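Home and Small Shop Maintenance
Unit 5: Screws, Fasteners and the Tools That Turn Them
Handout revised 5/2/26

Read this before the bench session. Bring it with you, along with safety glasses and closed shoes. The reading from Unit 4 on adhesives will come up again at the end of this unit, where we compare glued and screwed joints.

1. What a screw does

A screw holds two pieces together by pulling them toward each other. The threads grip the far piece, and the head presses on the near piece. The force that results is called clamping force. If the threads also grip the near piece, the two parts can be held a small distance apart and no amount of turning will close the gap. This is called bridging, and it is the most common fault in first-year work.

To prevent bridging, drill a clearance hole through the near piece. The screw should slide through it without turning. Then drill a pilot hole in the far piece. For softwood, the pilot should be a little smaller than the solid core of the screw. For hardwood, make it the same size as the core. Hold the drill bit in front of the screw and look past it. You should see the threads on both sides but none of the core.

2. Drive types

Slotted. The oldest kind still in common use. The driver slides out sideways easily. Found on old door hardware, electrical cover plates and some adjustment screws.

Phillips. A cross with tapered sides. The taper pushes the driver up and out when the load gets high, an effect called cam-out. Sizes run from #0 to #4, and #2 fits most household screws.

Pozidriv. Looks like a Phillips with four extra fine lines between the arms of the cross. Common on flat-pack furniture. A Phillips driver will fit loosely and chew up the head.

Square and star. Both have straight walls and very little cam-out. Better for long screws and for power drivers. Star sizes are marked with a T and a number.

Hex socket. Used on machine screws and furniture bolts. Check metric or inch before you apply any force. Several sizes are close enough to seem right and still round out the socket.

3. Choosing the driver

The tip should fill the recess. With a slotted screw, the blade should be as wide as the slot is long, and thick enough that it does not rock. With a cross-head screw, set the tip in the recess and hold the screw level. A good fit will often hold the screw up without a magnet.

Handle size matters more than handle length. A thick handle gives your hand more leverage on the turn. A long shaft helps you reach into a cabinet and keep the tool in line, but it does not add turning force. For the bench sets we use the Komport rack, which has one driver of each type at every station. The longer drivers are kept in the Skemska drawer unit by the door and must be signed out. 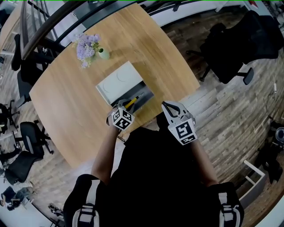 Keep the shaft in line with the screw at all times. Most stripped heads come from a driver held at a slant. Push as you turn, and push harder than you think you need to for the last half turn. If the tip starts to jump, stop. One slip marks the recess, and three or four will ruin it.

4. Torque in plain terms

Torque is force times distance from the center. If you push with 40 pounds at the end of a one-foot wrench, you apply 40 foot-pounds. Push at the middle of the same wrench and you apply half of that. A hand driver produces far less, usually measured in inch-pounds. To change foot-pounds to inch-pounds, multiply by 12.

Small brass screws can twist off under hand force alone. In hardwood, run a steel screw of the same size in first, back it out, and then put in the brass one. A little wax on the threads makes a clear difference. Do not use soap – it draws moisture and the screw will rust in place.

5. Removing a damaged screw

Work through these in order and stop when one of them works.

Clean the recess with a pick. Paint and dust keep the tip from seating.
Try a new driver tip of the correct size with firm downward pressure.
Lay a wide rubber band over the head and drive through it.
Grip the head with locking pliers if any of it stands above the surface.
Cut a new slot with a fine saw or rotary tool.
Drill the head off and take out the stub once the parts are separated.

For rusted screws, apply penetrating oil and wait. Overnight is better than an hour. Tightening very slightly before loosening will sometimes break the rust bond.

6. Bench exercise

You will be given two strips of pine, one strip of oak and a bag of mixed screws from the Undden assortment. Sort the screws by drive type first. Join the pine strips with three screws using clearance and pilot holes. Then join pine to oak. Then make one joint with no holes drilled at all and write down what you see at the gap and at the end grain.

Hand in your notes with the joints. Label each joint in pencil.

7. Reading for next time

Liew course reader, pages 19 to 40, on bolts, washers and thread pitch. The thread chart on page 149 will be needed in the session, so mark it or copy it out.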